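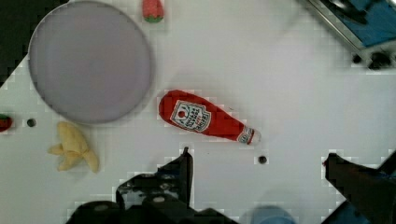
Catalog captions for a small print show: what order do the elements go in?
I am typesetting a 40-page catalog for an exhibition of portraits and a few still lifes, and the house style I inherited covers only oil paintings. Most of the work is photographic. My test entry is for a red plush ketchup bottle on a white table, and even for that I can't decide whether the subject belongs in the title or in a separate description line. The book has 20 plates and a checklist at the back. Do the plate captions repeat everything in the checklist, or can they be shortened? Also, where does the edition number go?
Asked by Rukley, October 23, 2019

Vitalii Romaniuk
Use the full entry in the checklist and a short one under the plate. The full order is:
Artist
Title, in italics, followed by the date
Medium
Dimensions, height before width
Edition number, if any
Lender or collection
Credit line and copyright notice
The plate caption needs the plate number, artist, title and date. If a lender's loan agreement requires its credit line on the same page as the reproduction, that overrides house style. Read the agreements before you set the pages.
Descriptions of the subject do not go in the title. If the artist left the work untitled, set "Untitled" in italics and put any identifying phrase in parentheses only if the artist or estate uses it. For photographs, give the image size and the sheet size separately when both are known, and label them. A print made later than the negative takes both dates: the negative first, then "printed" and the year. The edition number is written as a fraction, so the second print of 20 is 2/20. 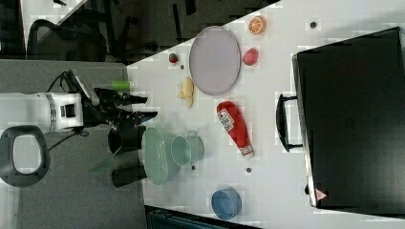
Table with green colander, mug and blue bowl, seen from above.

Agudelo
Agree with most of that, but on our last catalog we put the medium under the plates too. Readers don't flip to the back. We printed 1,000 copies and the only complaint that came in was about inches versus centimeters. Give both, centimeters first, and round the inches to the nearest eighth.

Drillel
just copy whatever the museum wall labels say, that's what I did

Vitalii Romaniuk
Wall labels are often cut down to fit the card and may leave out the credit line. Check them against the loan forms before copying.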